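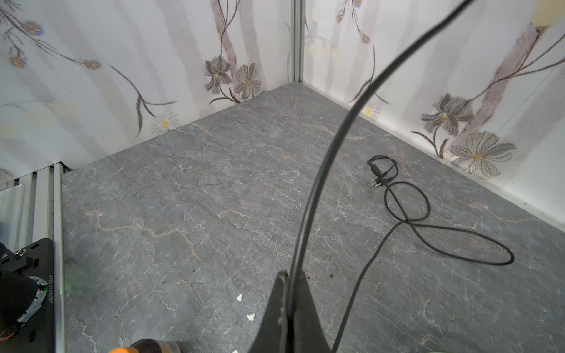

Page 2 of 27

Lelell arm kit – any good with thin cables?

Posted by Drurkico, 2019-06-22

Hi all, I'm on the fence about keeping my Lelell kit and could do with some opinions. I want it to pick up audio leads, the skinny black ones with a 3.5 mm jack, and lay them out for sorting. It's lovely with blocks and bottles, but give it a lead lying in loops like mine and it pinches thin air, or grabs two strands at once. Is that me or the gripper? I've got until September to send it back.

Maëlys Hervieu
Had mine a year and I'd keep it! Go for the plug, not the lead – it's stiffer and the silver tip shows up nicely against a dark floor. Come in square to the plug and close slowly. I got 27 good picks out of 40 that way, with the stock fingers, and most of the misses were loops snagging on the way up. Lift straight up first, then move sideways. Oh, and sweep the floor, little bits and stray screws do get in the way.

Sadby
Send it back. Too dear for what it is.

Gündoğdu
What Maëlys said, but also check your wrist camera is focused close in. Mine wasn't and I blamed the fingers for weeks.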